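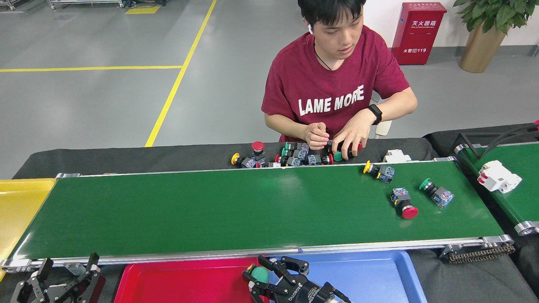

Gerivard has moved its push-button switch work into the former Nutulus building on the east side of town, and the new assembly room began regular shifts in August. The company makes control panels for pumps, grain dryers and packaging lines, and until this summer it bought its switches ready-made. Now they are put together by hand at tables set along a green conveyor belt, with yellow, green and red caps going onto gray and blue contact blocks. The red ones include the large mushroom-head type used for emergency stops.

Print this story | E-mail this story

The company said the change was made to shorten delivery times. Panel orders had been held up last winter when one color of cap ran out at the supplier, and finished cabinets sat on the loading dock waiting for a single part. Buying caps, collars and contact blocks separately lets the shop build whichever switch an order calls for that day.

Gerivard put together 2,934 switches in its first full month in the building. Of those, 574 went into an order for Loltenex, which is replacing the operator stations at its bottling plant. The rest were used in Gerivard's own panels or put on the shelf as spares for repair customers.

Each switch is checked by hand before it goes to the panel shop. The assembler presses the button, looks at the fit of the collar and makes sure the contact block is seated. Switches that fail are taken apart and the good pieces go back in the bins – the company set aside 146 in the first month, most of them for loose collars.

The building had been vacant since Nutulus moved its offices downtown. Gerivard replaced the lighting, added outlets along the north wall and took out a partition to make room for the conveyor. Parking is behind the building, and the entrance on Võ Street is for deliveries only.

A second shift is planned if orders hold up through the winter. It would run from 2 p.m. to 10 p.m. and would start with the switch tables, with panel wiring to follow. Training takes place on the job, and no electrical background is required for assembly work. Applications are being accepted at the front office on weekdays.

Contact us | Copyright, all rights reserved | Back to top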